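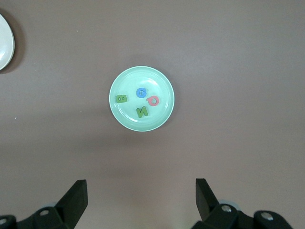 Fig. 7. Foam letters on the green plate, ready for sorting.

Section 4. Setting up the letter and plate activity

This section explains how to prepare the table for the Lustamix foam letter set and how to play the first sorting activity. Please read it fully before you call the child to the table. The preparation takes only a few minutes when the letters are already clean.

4.1 What you need

One Lustamix letter bag
Two plates, of different colours if possible
A table with a flat, plain top
A soft dry cloth

The plates are not included in the bag. You may use the ones from your kitchen. A plate with a shallow well and a raised rim is the best choice, as the letters stay inside when the child pushes them with a finger. Soup bowls are too deep for small hands.

4.2 Preparing the table

1. Clear the table of cups, paper and other toys.

2. Wipe the table top with the dry cloth. Crumbs stick easily to foam.

3. Put the first plate in front of the child's chair, at a distance the child can reach without standing up. In Fig. 7 it is a pale mint-green plate.

4. Put the second plate further away and to the left. It stays empty at the start of the activity. For a left-handed child, you can put it to the right.

5. Choose four letters from the bag and close the bag again. Keep it out of sight, otherwise the child will ask for all the letters at once.

6. Drop the letters gently into the first plate. Leave space between them so that each one can be picked up alone.

Note: It is not necessary to put the letters straight. In Fig. 7 the B lies on its side, and the tail of the Q points to the upper left. Children learn to recognise a letter also when it is turned, and turning it by hand is a part of the exercise.

4.3 Choosing the letters

For the first time, choose letters which do not look too similar. The group in Fig. 7 (G, Q, B and N) is good for children who know already some letters of their own name. If the child is a beginner, replace the Q with O.

It is useful that two letters have the same colour. With a green B and a green N, you can ask first for the colour and later for the letter, and the child must look again with more attention.

Caution: Do not put M and W together in the first weeks. When the letters are turned, they can be confused, and the child may become discouraged.

4.4 First activity: move the letter

1. Say the name of one letter slowly. Wait.

2. Let the child find the letter and move it to the second plate.

3. If the child takes a wrong letter, say the name of that letter in a friendly voice and ask for it to be put back. Then repeat the first name.

4. Continue until the first plate is empty.

5. Change the places of the two plates and begin again, this time asking for colours.

Stop when the child is tired. Two short rounds are better than one long round.

4.5 Cautions

Foam letters are small parts. Do not leave a child under three years alone with them, and do not allow any child to chew them. A letter with a bite mark or a torn edge must be thrown away.

Do not serve food on the plates during the activity. Wash the plates before they go back to the kitchen.

Use plastic plates if your floor is of tile or stone.

4.6 Cleaning and storing

1. Wash the letters by hand in lukewarm water with a little mild soap. Do not use the dishwasher.

2. Press each letter flat between two towels. Do not twist it.

3. Leave the letters to dry overnight before you close them in the bag.

If a letter is lost, you can order it separately from Kirnari. Please write the letter, the colour and the item number 212 in your order. The activities with three plates are explained in Section 5.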